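Home Explore Notifications Messages Profile
Search posts
Search

Stasier Equipment Office
July 6, 2022

1/ The office has completed its equipment plan for the household handling program. This thread sets out what will be bought, what will be deferred, and how requests from the sites will be treated.

2/ The plan covers 34 hand-held grippers. The February draft asked for 42. Eight were removed after the sites reported how many operators they could schedule in a normal week.

3/ Finger pads are budgeted as a consumable. The order is for 178 pairs, held in one central store. Sites should not buy pads locally — mixed stock made last year's records very hard to compare.

4/ Two suppliers submitted complete bids, Momovley and Lomby. Momovley was lower on the gripper itself. Lomby was lower once spare screws, mounts and return shipping were added. The award went to Lomby.

5/ Clifford Bergeron will manage the contract. Questions on delivery dates go to him in writing, with the site name in the subject line.

6/ The fixed arm proposed by the Beyene site is deferred to the next budget. The request did not include floor space, power or training hours. It may be submitted again with those figures.

7/ Small-object work in home kitchens remains the first priority for the new units. Chopsticks, phones and folded cloths stay on the standard object list. 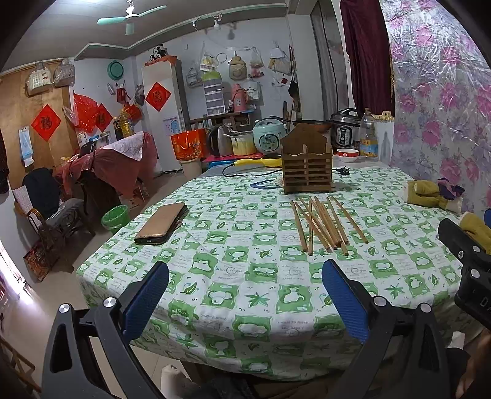
8/ Sites are also asked to budget for table time. Setting out and clearing a household table takes staff hours, and the February draft left those hours out entirely.

9/ Each site may spend up to $1000 on household items without prior approval. Receipts are to be sent to Karthikeyan Palaniappan at the end of each month.

10/ Replacement requests for worn jaws will open when the first shipment has been checked in. The form will be posted in this thread.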